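双臂操作实训 讲义(六)
夹持失败与线缆故障:一次事故的复盘

上次课讲到力控夹持的参数怎么设,下课以后有好几位同学跑来问我,说参数都按表填了,为什么还是夹不稳。我想了想,干脆这一讲不推公式了,拿我自己翻车的一次经历来讲。丢脸归丢脸,但是比教材上的例子好记!

先说背景。那阵子我在 Astwood 的实训间带一个小组,两台白色机械臂装在同一根底轨上,共用一张桌面,做柔性物体的抓取。控制程序是 Wiroj Kaewsai 写的主体,Mahmoud Mahrous 负责安全逻辑,我负责(说好听点)总体,说难听点就是按启动键的那个人。

任务看起来特别简单:左右臂轮流把桌上的东西夹起来、递过去、放下。硬的东西早就跑通了,马克笔、小方块之类,连着做 200 次也没出过大毛病。问题出在软的东西上。

6.1 第一个毛病:夹住了,但是程序以为没夹住

柔性条的麻烦在哪儿呢?它薄,还会弯。我们当时判断“夹到了没有”只看一件事,就是手指的开度。开度大于阈值,说明中间有东西;小于阈值,说明夹空了。夹马克笔的时候这招好用得很,笔多粗啊。换成薄薄的塑料条,两根手指几乎合到底,开度读数跟夹空差不了多少,程序就老老实实地报“夹空”,然后松手,重来。

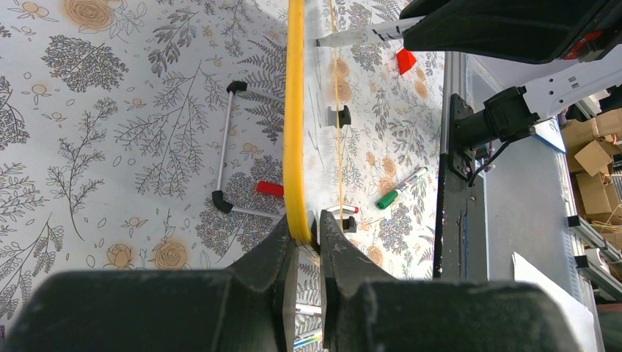

图6-1 指尖夹持黄色柔性条,腕部相机视角

大家看指尖的位置,条的下端夹在两指之间,往上一直伸出去,中间还往左弯了一点。这个弯很要紧。条一弯,指尖受的就不光是夹紧方向的力,还有一个让它转的力矩,所以哪怕你把开度阈值调到很小,夹是夹住了,下一步移动的时候它照样可能在指间打转。

还有一点请留意,条的右边挂着一根很细的橙黄色的线,几乎跟它平行。对人来说这是两样东西,一眼就分开了。对我们当时那个按颜色分割的识别模块来说呢?黄的和橙黄的,靠得又近,经常给合成一块,算出来的中心就往右偏。偏一点点,硬物体无所谓,薄条就不行了。

日志里后来翻出来 267 条“夹空”报警。我一开始的处理方法,现在说出来请大家引以为戒:我嫌烦,把报警改成了“自动重试,不停机”。

6.2 第二个毛病:自动重试把小问题养成了大问题

自动重试本身没错。错在我没给它设上限,也没让它在重试之前把手臂退回安全位。程序每次都从当前位置直接再来一遍,腕关节每次多转一点,转着转着,腕部的线缆就被越拉越紧。

最后是右臂停在半路,急停触发,一个关节报过流。Mahmoud 当时正在旁边改代码,抬头问了我一句:“你是不是把我的停机条件关了?”我说关了一条。他没再说话,过来先断电,再查线。

这里插一个安全要点,考试会考:

急停以后,先断电,再伸手。急停按下去只表示运动指令没了,不表示关节上没有力,也不表示它不会因为重力往下掉。查线之前把电断掉,手臂用支撑托住,然后才可以碰线缆。我见过有人图快,一只手按着急停一只手去拽线,千万别学。

查下来是接头处的线被拉松了,时通时断。这种故障最难缠,手臂不动的时候量什么都正常,一转到某个角度就掉线。我们换上了 Gedeck 的备用线,把扎点重新排了一遍,又写了个慢速脚本,让每个关节单独走完整个行程,走的时候盯着通信状态看。脚本跑了 24 遍,没有再掉线,才敢重新上任务。

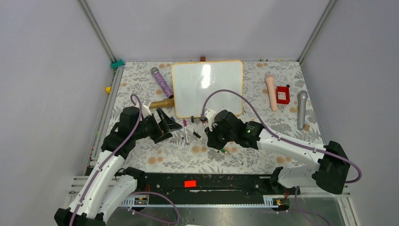

Astwood,11/05/2018

讲线缆的时候请对着左右两条臂比着看。两边都是紫色的线,左边的从底座绕上来,沿着连杆走,从夹爪上方跨过去,隔一段有一个白色的小卡子。右边的从夹爪那里拱起一个大弧,再沿着手臂往回走。弧留得大,腕部转动就有余量,但是弧大了也有代价,它会横在工作区上方,比如图里就拱在白板右半边的上面。另一条臂要是也往那儿伸,就有勾线的可能。所以走线这件事没有标准答案,要跟任务的运动范围一起考虑。我的习惯是先让手臂走到最别扭的几个姿态,再定扎点。

桌面也说两句。印花台布好看是好看,给识别模块添的乱可不少,花有褐色的、桃色的,跟小件的颜色撞在一起,阈值就很难定。白板还有反光,亮的那一块在相机里是一片白,什么边缘都找不到。Wiroj 的意见是别换台布,换了就等于把问题藏起来,以后到了别的桌子上还得再栽一次。我同意他,虽然调得想哭。

6.3 后来改了什么

判断夹持,不再只看开度,加上了电机电流。薄的东西,开度骗人,电流的变化还能用。两个量都拿不准的时候,轻轻提起来一小段,再用腕部相机看一眼条有没有跟着走。慢一点就慢一点。

重试,最多两次,每次之前必须退回安全位,腕关节转角归零。超过次数就停下来喊人。

报警,任何人不得单独关闭停机条件。要关,Mahmoud 和我两个人都在登记本上签字。(是的,这条是专门给我定的。)

线缆,满 2,000 个循环检查一次,扎点、接头、弯折处都要摸到,断电以后摸。

改完以后柔性条也没有一下子就好,打转的问题拖了很久,最后是在指尖贴了一层软垫才压下去。软垫又会磨损,磨损了电流曲线就变,阈值又得重标……这个放到第八讲。

6.4 课后作业

一、只用手指开度判断夹持,对哪几类物体会误判?各举一例,并写出你打算补充的信号。

二、画出你们组手臂的线缆走向,标出扎点,指出哪个姿态下余量最小。

三、写一份自动重试的流程图,要求包含次数上限、退回动作和人工介入的条件。不许写“视情况而定”,上一届有人写了,扣分。

作业下次课前交给我,手写拍照也行,拍清楚点。

相关讲义
讲义(四) 腕部相机的标定
讲义(五) 力控夹持参数表的用法
讲义(七) Ha 型夹爪的拆装与保养
讲义(八) 指尖软垫与阈值重标
补充材料 Bullholm 实训间安全须知

留言
小满:老师,电流判断在低速的时候噪声很大,我们组滤完波延迟又上去了,有没有推荐的做法?
阿川:图6-1那根细线我看了半天才找到,识别模块分不开我觉得可以原谅。
第三组组长:我们也关过报警……现在去改回来。
老陈:“先断电,再伸手”建议打印出来贴门上。
小满:补充一下,换成滑动中位数以后好多了,窗口别开太大就行。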